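Accueil | Projets | Rapports | Contacts | Connexion

Rapport d'avancement – programme Kenel (vinification et garde)
À l'attention de Hendrik Mnguni, fonds Primance
Septembre 2022

Bonjour Hendrik,

Comme convenu, le point d'étape. Écrit entre deux bennes, donc pardon pour le style. Les chiffres sont bons, les phrases moins. Le tableau des dépenses part séparément, dès que la compta l'a relu. 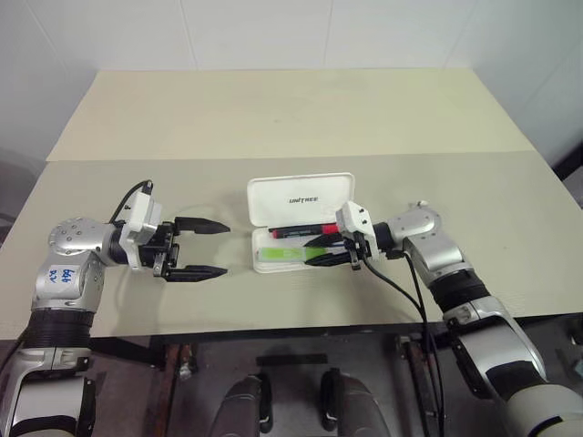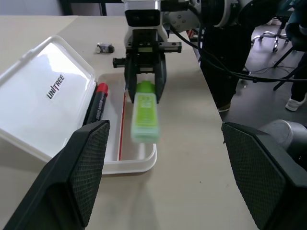
1. Où on en est

Rappel très court. Le programme compare trois durées de macération sur le même rouge, même parcelle, même date de récolte, et suit les vins en bouteille pendant la garde. Deux sites : le chai de Zillham pour les vinifs, la cave de Nkuna pour l'élevage et la garde. Rien changé à ça depuis la convention.

Millésime précédent : assemblé en avril, mis en bouteille dans la foulée. Total 2,285 bouteilles. On en avait prévu plus, j'y reviens au point 3. Millésime en cours : vendange commencée, première cuve encuvée, les deux autres suivent.

Dégustations à l'aveugle : trois séances tenues sur quatre. La quatrième est décalée après les vendanges, impossible de réunir les gens avant. Tout le monde est dans les vignes ou dans les cuves.

2. Ce que donnent les vins

Lot A, macération courte. Robe claire, nez de fraise et de poivre blanc, bouche facile. Bu jeune, c'est le préféré des dégustateurs aux deux premières séances. À la troisième il décroche : le fruit s'en va, il reste une pointe végétale et une acidité un peu seule. Pas un défaut, mais pas un vin de garde non plus. On s'en doutait.

Lot B, macération moyenne. Le plus régulier. Cerise, un peu de réglisse, tanin fin. Personne ne le met premier, personne ne le met dernier. Deux dégustateurs lui trouvent une réduction à l'ouverture, partie au bout d'une demi-heure de carafe. À surveiller, je ne veux pas conclure sur deux avis.

Lot C, macération longue, 90 jours sous marc. Fermé, dur, presque ingrat à la première séance. Note moyenne franchement basse. À la troisième, changement net : orange sanguine, thé noir, un côté ferreux, et surtout de la longueur. Le tanin est encore là, gros grain, mais il commence à se fondre. C'est le lot qui m'interesse le plus et aussi le plus risqué pour qui doit vendre vite.

Acidité volatile : stable sur A et B. Sur C elle a monté un peu en fin de macération puis s'est calée. Reste dans ce qu'on s'était fixé avec le labo. Analyses en annexe, page 4 si je ne me trompe pas.

Fin de malo : A et B sans histoire. C a traîné. Chai trop froid à Zillham, on a réchauffé la cuve doucement, c'est reparti. Trois semaines de perdues sur l'entonnage.

3. Ce qui a coincé

– La mise. Bouteilles livrées en retard, et une palette refusée au contrôle, cols irréguliers. Le fournisseur a repris la palette sans discuter mais le remplacement n'est pas venu à temps. Le reste du vin est toujours en foudre, sain, ouillé chaque semaine. Ce sera une petite mise complémentaire, étiquetée à part pour ne pas mélanger avec le suivi.

– Les bouchons. Deux bouteilles liégeuses à la deuxième séance, toutes deux du lot B. Remplacées sur place, les notes ont été reprises. Même lot de bouchons partout, donc sans doute pas lié au lot B. Je préfère le signaler quand même.

– La température à Nkuna. La cave est bonne, l'été a été très chaud, et le fond tient mieux que l'entrée. On a redescendu toutes les bouteilles du suivi vers le fond en juillet. Écart constaté entre les deux zones : deux degrés au plus fort. Les bouteilles restées à l'entrée sont notées comme telles et sortent des comparaisons. Elles ne sont pas perdues, on les dégustera à part, par curiosité.

– Le panel. Difficile de garder les mêmes personnes. Sept présents à la première séance, cinq à la troisième, dont une nouvelle. Les moyennes bougent forcément un peu à cause de ça. Pour la quatrième j'ai demandé un engagement écrit, on verra.

– Moi. J'ai sous-estimé le temps de saisie des fiches. C'est rattrapé, mais ça m'a pris la moitié d'août.

4. Fiches et suivi

226 fiches de dégustation saisies et relues. Toutes les séances tenues sont dedans. La grille est restée la même du début à la fin : robe, nez, bouche, longueur, potentiel de garde, note globale, commentaire libre. Le commentaire libre est ce qu'on relit le plus. Les notes chiffrées lissent tout, et les gens hésitent à descendre en dessous de la moyenne, même à l'aveugle.

Un exemple, lot C, troisième séance, de la même main que la première fois : « Je ne l'aurais pas reconnu. Encore serré mais il y a enfin quelque chose derrière. » À la première, la même personne avait écrit « astringent, non » et rien d'autre.

Question posée dans votre dernier courrier : est-ce que l'ordre de service influence ? Oui, probablement. Le lot servi après C paraît toujours plus souple. On a changé l'ordre à chaque séance, ça compense en partie. Pour la suite je propose une tournante par dégustateur. Plus lourd à organiser, plus propre.

Autre question : la carafe. Pas de carafage dans le protocole, on garde comme ça. J'ouvre une heure avant, je vérifie le bouchon, je rebouche. Les bouteilles carafées par curiosité après la séance ne sont pas comptées.

5. Budget

Dans les clous, sauf une ligne. Analyses : un peu sous le prévu. Déplacements : conforme. Verrerie : rien acheté, on a pris celle du chai. Fûts : conforme, deux fûts d'occasion au lieu d'un neuf, comme validé au printemps.

La ligne qui déborde, c'est le froid à Nkuna. Location d'un groupe d'appoint pour l'été, pas prévue. Je demande à basculer 4,000 euros de la ligne « communication » vers la ligne « cave ». La plaquette peut attendre, le vin non. Il faudrait votre accord écrit avant la fin du trimestre, un simple mail suffit.

Pas de demande de rallonge sur le total.

6. La vendange en cours

Maturité en avance sur la parcelle. Petites baies, peaux épaisses, peu de jus. Pas de pourriture. Les pépins étaient bruns et craquaient bien au moment de la cueillette, ce qui me rassure pour la macération longue. Acidité plus basse que l'an dernier, donc un millésime plus large, plus solaire. Pour la comparaison c'est plutôt une chance, on aura deux profils très differents.

Égrappage total sur les trois lots, comme l'an passé. On m'a suggéré de garder une part de rafle sur C. Tentant avec des rafles aussi mûres, mais on changerait deux choses à la fois. J'ai dit non. Si vous voulez financer une quatrième cuve un jour, on en reparle.

Levures indigènes partout, départ en fermentation rapide sur la première cuve. Remontages courts le matin, un pigeage léger le soir. On lèvera le pied dès que la densité sera tombée.

7. Calendrier jusqu'au prochain rapport

Encuvage des lots restants : dans les jours qui viennent
Décuvage lot A puis lot B : au fil des dégustations de cuve
Quatrième séance à l'aveugle : après les vendanges, à Nkuna
Décuvage lot C : en hiver, durée identique à l'an dernier
Mise complémentaire du foudre : dès réception des bouteilles
Note de synthèse sur la première année : avec le prochain rapport

8. Ce que j'attends de Primance

– l'accord sur le transfert de ligne (point 5)
– votre avis sur la tournante de service (point 4)
– le nom de la personne qui viendra à la quatrième séance, s'il y en a une. Il y a une place pour vous de toute façon, et du lot A à finir.
– savoir si vous voulez des bouteilles du suivi pour votre propre cave. Une caisse par lot, pas plus, sinon je n'ai pas assez de recul pour les dernières années de garde. À coucher au frais et à ne pas ouvrir tout de suite, surtout C.

Les annexes (analyses, plan de cave, fiches) sont dans le dossier partagé. Si le lien ne marche pas dites-le moi, il avait expiré la dernière fois.

Je retourne au pressoir. Joignable plutôt le soir, le réseau ne passe pas dans le chai.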